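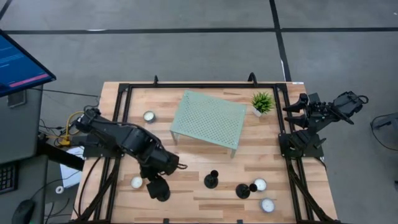
Parska

18th January

ok long one. been teaching the arms to lay a little table and I've learned things, mostly about my own wrists. thread

the job: mint green side table on the bench, plant, four candle tins, a couple of black pedestal things. arms pick stuff up and put it where it should go. I drive, they copy, everything gets saved

one go start to finish = one episode. want 300 before I train anything. currently nowhere near, dont ask

driving is by remote, two handles, one for each arm. left hand left arm, right hand right arm. sounds obvious until you're tired and reach for a tin with the wrong one

left arm has been doing nearly all the work today. right arm stays folded up out of the way till I need it. keep forgetting it's there tbh

the candle tins are lovely. low, round, rim to grab. if you're starting out with this stuff start with tins. do not start with anything that has a stem

the pedestals. oh the pedestals. wide base, skinny stem, knob on top. grab the stem too high and it swings. grab it too low and the fingers catch the base. there is about one good place and I find it by luck

lost 13 episodes to pedestals falling over. threw them out at first. then thought hang on - a fall followed by a decent pick up is worth keeping, the robot's going to knock them over as well and it needs to have seen somebody sort it out

so new rule. knocked over and rescued = keep. knocked over and I swore and hit reset = bin

also the side table has little holes all over the top. I had a whole theory that this would mess with the depth. havent tested the theory. might never test the theory

what matters more is where the side table starts. I had it dead square to the bench for the first batch and the trained arm went to pieces the second it was turned a bit. of course it did. it had only ever seen square

now I put it down slightly squint every time and never the same squint twice. plant gets shuffled too. tins get scattered, proper scattered, not my idea of scattered which was always the same four spots

someone asked why not just move the arm by hand, grab it and drag it through the motion. did that back in June on the old Lonenano setup. fine for one arm and one path. with two arms you run out of hands, and then your own hands are in every single camera view and the model learns to wait for a sleeve to turn up

big arms are heavy to drag as well. remote is slower to learn but I can sit down

ok pacing. this was the big one. I was driving slow and careful because I thought careful = good data. the arm learned to be slow and careful and also to stop dead in mid air for ages, because that's what I do when I'm thinking

so: think BEFORE you press record. decide which tin, which arm, where it's going. then go in one move. if you have to stop and have a think, end the episode

dropped my average to roughly 2 minutes an episode doing this and they look so much better on playback

watch your playback btw. all of it, at least for the first lot. I found a run of them where I'd been closing the gripper early, just a hair, every time. couldn't feel it from the handles. very visible on screen

no force coming back through the handles on mine, so you're going by eye for how hard you're squeezing. tins dont care. plant pot I go in very gently and hope

Q from Kowalczyk workshop people: do I label each step? no. one line of text for the whole thing, "set the table" sort of level. might split it later into pick / carry / place if it gets confused about order. it will get confused about order

speaking of. pick an order and stick to it or properly mix it up. what I did was stick to it for a while then get bored and change, so the data is mostly one order with a lump of something else in the middle. dont do that

breaks. take them. my last ten in any session are always rubbish, hand creeps down, arm creeps down, gripper scrapes the wood. I stop well before that now, or I say I do

things I'd buy again: the frame round the bench (everything bolts to it, nothing drifts), a monitor tilted toward the bench so I can see the recorder without turning my head, more tape than you think

things I wouldnt: the foot pedal for start/stop. trod on it twice by accident and cut off 2 perfectly good episodes. back to the keyboard

taking the whole lot to the Hustport meet up if it's trained by then. if it isn't I'll bring the candles

will post the first trained run on here good or bad. probably bad. right, back to the pedestals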